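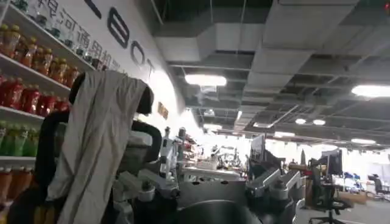 I went to the open day of the Furnine woolen mill in Purnusthorpe, in November 2022. I had wanted to go for two years, but the mill opens its doors to visitors only one time each autumn, and before that I was always too late with the booking. This time I wrote to them early and I got a place in the morning group.

Purnusthorpe is a small town and it is easy to reach by train from Piltness. From the station you walk along the river for 16 minutes. The path was muddy because of the rain in the night, and I would recommend good shoes. The mill stands at the place where the river Wei makes a bend. In former times the water moved all the machines. Today they use electricity, but the old water channel is still there, and in the entrance hall you can look down at it through a window in the floor. Some visitors did not want to step on this window. I was one of them.

We were given a cup of tea and a paper badge, and then our guide took us first to the sorting room. I expected that wool would smell strongly, and it does. It is the smell of sheep, but also something like candles, which comes from the natural grease. The fleeces lie open on long tables and the workers pull them apart by hand. The wool from the shoulders is the finest and goes in one basket, and the wool from the back legs is rougher and goes in another. I asked how long a person needs to learn this. The answer was four years, if you want to be really fast and also correct.

After sorting comes washing. We could not enter this part of the building because the floor is slippery, so we watched from a small balcony. The wool goes slowly through long baths, pushed forward by forks. The water in the first bath is brown and in the last bath it is almost clear. The grease is collected and sold to a company that makes hand cream. In the shop they had this cream in small tins, and I bought one for my mother.

Then we went to the carding room, and here I must say something about the noise. We received ear plugs, and I thought they were only a formality, but without them it would have been painful. The carding machines have big rollers covered with thin metal teeth. The wool comes in at one end as a kind of dirty cloud, and at the other end it comes out as a soft, even sheet. I could have stayed there for a long time. One of the machines is more than 80 years old and is still in daily use. When something breaks on it, the spare part must be made in their own workshop, as the manufacturer closed long ago.

The spinning room was less interesting for me, perhaps because everything goes so quickly that the eye cannot follow. But I liked the weaving shed very much. On the day of our visit they were making blankets in dark green and cream, with a narrow stripe at both ends. The weaver stopped the loom for us and showed how she finds a broken thread. She does it mostly with the fingertips, and only afterwards she looks. She let us try on a piece with a mistake in it. I did not find the mistake.

The last station was finishing. I did not know before that a woven blanket is not yet a blanket. When it comes from the loom it feels flat and a little hard, like a sack. It has to be washed again, which makes it thicker, and then it is brushed until the surface becomes soft. We were allowed to touch a piece before and after, and the difference was very big. The brushing was done in the past with dried thistle heads, set in iron bars. They still keep one such machine for special orders, and the thistles are grown in a field behind the parking lot.

The tour took longer than it was planned, and for this reason the lunch was rather short. They offered lentil soup, bread and apple cake in the former dye house. The soup was good and the cake was excellent. On the walls there hang old sample books, and you may turn the pages if your hands are clean. I found one page with colors called "wet slate", "pigeon" and "Monday", and to my eye all of them were the same gray.

In the afternoon there was a talk about the history of the mill. It was well prepared, but the speaker used many technical words and I could not understand everything. A short list of terms on paper would help visitors like me. I would also wish for more chairs, as several older people had to stand.

Some practical information, if you think of going next year. The ticket includes tea and the tour, but lunch is paid separately. There are stairs between all floors and the elevator is only for goods, so for people who walk with difficulty the visit is hard. Photography is permitted in all rooms except the design office. The mill shop sells blankets with small faults for half of the price, and most of them were already gone when I came there after the talk. Go to the shop first and ask them to keep your bag at the desk.

I took the later train back to Piltness. My coat smelled of sheep until the next evening.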